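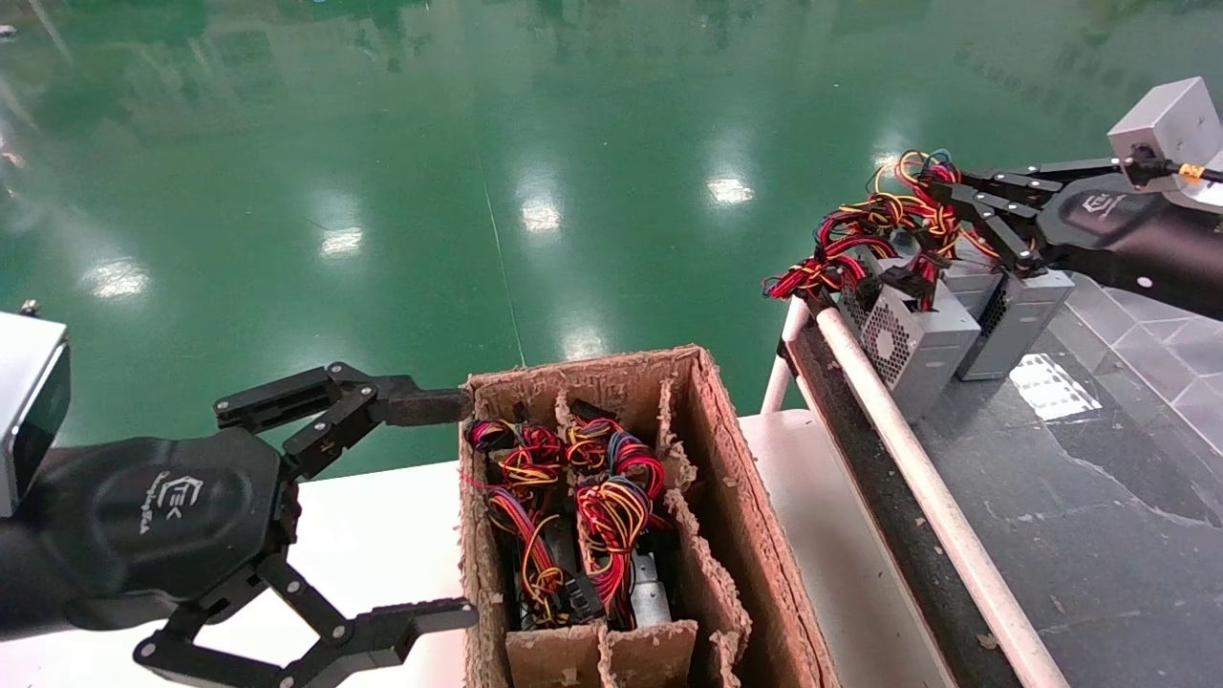
How long should you keep the box something came in?

Until the return window closes, then one more month, then out it goes. That's my rule now and I've stuck to it since April.

Before that I kept everything. Every single box. The hall closet was boxes inside boxes, and the one time I needed the vacuum I had to take out a blender box, a lamp box and the box from a printer we gave away two apartments ago. Why did I have the printer box. No idea.

Anyway quick post, I have to leave in 10 minutes and the dishwasher is making its sound again.

What set me off was moving. My friend Marloes Verbruggen came over to help and asked where the kitchen stuff should go, and I said oh, find a box. She opened the closet and just stood there. 43 boxes. We counted later, on the floor, with takeout. Most were the wrong size for anything except the thing they were made for, and that thing was long out of its box and had a cord wrapped around it.

So what do I keep. Not much:

Anything under warranty where the company wants it back in the original packing. De Smet was strict on this when my mixer died, wouldn't take it in a plain box. Fine. The mixer box stays.

Anything I'll sell in a year or so. I got a better price for the old Clelto speaker with its box, no question.

Good plain cartons, flat, tape off. Five of them. If I get a sixth the worst one goes.

The molded foam is the hard part. It takes up the whole shelf and you can't flatten it. I kept the piece for the monitor and tossed the rest, and yes, two weeks later I wanted one of them. Wrapped the thing in towels. It got there.

Manuals – I take a picture of the page with the model number and recycle the book. My sister thinks this is crazy. She has a drawer. The drawer doesn't close.

Receipts go in an envelope taped inside the closet door. Used to be I'd leave the receipt in the box, and then throw out the box. Did that with the Prerero kettle, which cost me $19 for a new lid I should of gotten free.

Cardboard pickup here is every other week and they only take what fits in the bin, so it took me most of teh spring to clear it all out. I cut the big ones up on the balcony with a bread knife. Don't do that, get a box cutter.

Closet has coats in it now. More on the Plultis shelves next time, still waiting on brackets. Ok, really have to go.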